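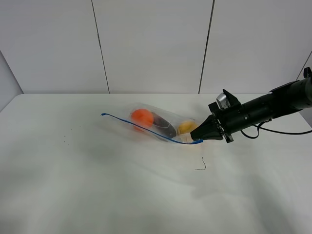
NEWS RELEASE: Household support

29/05/2023

Lekota households to get energy rebate through local shops

Residents of Lekota will be able to claim a one-off energy rebate at shops and post counters in the town from next week, the district council has confirmed.

The rebate is worth £108 per household. It will be paid as credit on a prepayment meter, as cash at a counter, or straight into a bank account. Every household that was on the council tax register at the end of January qualifies, whatever its income and whoever supplies its gas or electricity.

Letters are being posted to all addresses in Lekota, Wakness and the villages between them. Each letter carries a claim code, which can be used once. People who want the money in cash should take the letter and one form of identification to any shop taking part in the scheme. Those who would like a bank transfer can enter the code on the council's website or ring the rebate line. Letters for Wakness will go out first.

Payments are being handled by Allton, which already runs the council's school meals and travel pass schemes. Allton says bank transfers should arrive within five working days of a claim. Meter credit is added at the counter and should show the next time the key or card is put in.

Lungile Adams, the council's head of household support, said: "We had a fair number of calls last winter from people who had missed out on help because they didn't have a bank account or couldn't get online. Being able to walk into a shop with a letter will suit a lot of them. If your letter hasn't come by the end of June, please ring us and we will look into it."

Claims will stay open for nine weeks. Codes not used by then will be cancelled and the money returned to the hardship fund, which residents can apply to all year round.

Tenants whose bills are included in their rent can claim in the same way as everyone else. Landlords are not allowed to claim for a property they do not live in. Where several adults share a home, there is one rebate for the address and the letter will be sent to the person named on the council tax bill.

Wanda Zamora, who manages the Rovitz convenience stores in Lekota and Wakness, said: "Our staff have had their training and the tills are set up. We'd ask people to bring the whole letter with them, as we can't take a code over the phone or from a photo."

The council will not text or call residents to ask for their code or bank details. Anyone who gets such a message should ignore it and tell the rebate line.

Ends

Notes to editors

A list of shops taking part is printed on the back of each letter and is also held at Lekota library.

Large print and translated letters are available on request.

Media enquiries: Lekota District Council press office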